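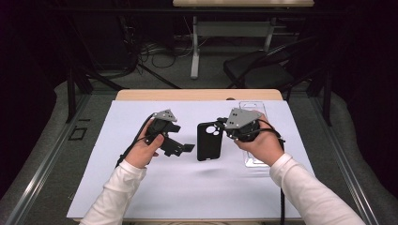 Lultdale House - walk-through of residents' rooms and shared areas

Done 9th June, morning shift. Each item is marked OK, FIX or WATCH. Comments are for the day staff and the maintenance folder.

Category: Senior Living > Home Safety > Checklists

BEDROOMS (14 checked)

Call bell reachable from bed - FIX. In room 3 the cord had slipped behind the headboard. Clipped back to the pillow side. Please look at it when making the bed.

Bed brakes on - OK.

Night light working - OK, all rooms.

Rugs and loose mats - WATCH. Family brought in a new bedside mat for room 11. It has a rubber back but the corners lift. Ask them for a heavier one or take it up.

Window limiters - OK. The one in room 6 is stiff.

BATHROOMS

Grab rails tight - FIX. Rail by the upstairs toilet moves when pulled. Out of use sign on the door until it is refixed to the wall.

Hot water at basin - OK. Highest reading was under the limit on the card.

Non-slip strips in shower - WATCH. Worn near the drain in the Clullell wing. Last replaced in March.

HALLS AND STAIRS

Handrails both sides - OK.

Walkers and wheelchairs parked clear of doors - FIX. Two chairs outside the linen room again. The bay by the side entrance has space for them.

Stair edging - OK.

FIRE

Extinguishers in date - OK. Serviced by Sembiring, tags signed.

Exit doors open freely - OK, but the garden door needs a hard push in damp weather.

Alarm test - OK. Heard in every room, faint in the laundry. Feteo to quote for a second sounder.

KITCHEN AND DINING

Fridge log filled in - WATCH. Evening entries missing for 3 days.

Chair feet - OK. Almost 50 rubber tips changed, 19 spare in the drawer.

Floor signs - OK.

CARRIED OVER

Outside ramp light still flickers. New fitting ordered, no delivery date yet. Until then the porch lamp stays on from dusk.

4 comments | 7 shares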